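**Heston Harriers — Report to Members, 18/08/2025**

The Club records with satisfaction that Mr Fouad Abdel Hamid has completed the Bradbridge to Hamel road race, bib 3617, in a time the Secretary has been asked not to publish. Members will recall that Mr Abdel Hamid joined as a timekeeper and had, until last September, declined every invitation to run.

His training was supervised by Mr Dorian Leblanc. It consisted of six kilometres before work, four times a week, on the river path, and was suspended only once, when the footbridge flooded.
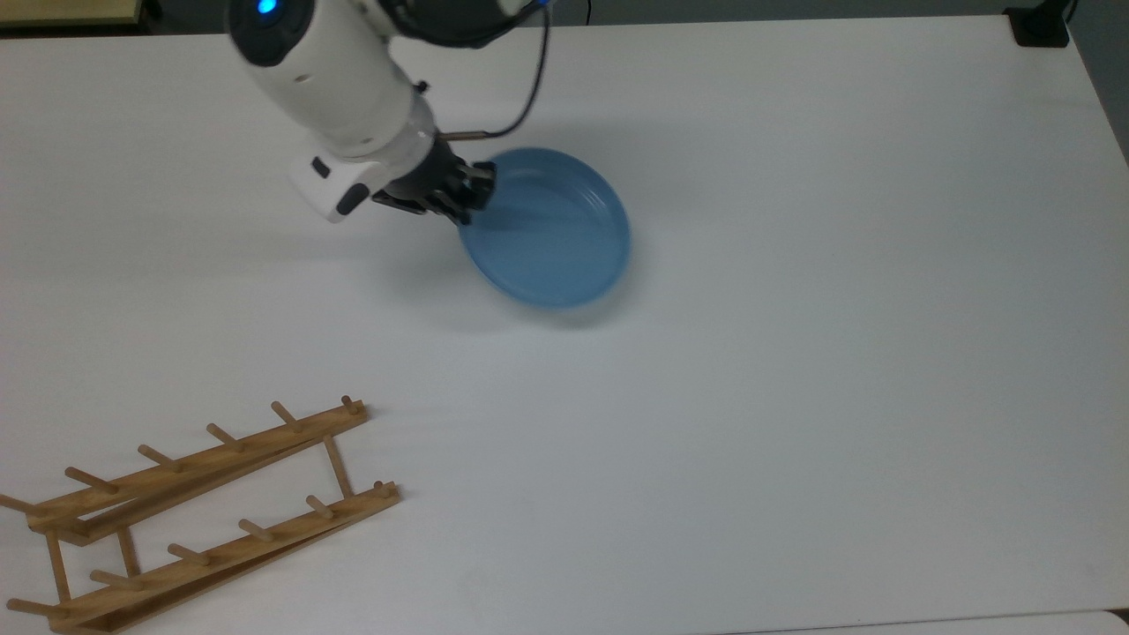

At the Plunatetti turn, where the course leaves the highway and begins to climb, Mr Abdel Hamid stopped. The marshal's log gives the halt as about six minutes. Mr Leblanc, who had finished, walked back down the hill in his socks and stood beside him. Neither gentleman has disclosed what was said. At the supper afterwards the Secretary asked again, and Mr Abdel Hamid looked for some time at his plate, and requested more potatoes.

The Club's rules forbid assistance on the course. The Secretary has examined them closely and finds no reference to standing — the result is therefore confirmed, and Mr Abdel Hamid's name will be entered on the board in the usual lettering.

Mr Leblanc's shoes remain at the Hamel hall and may be collected.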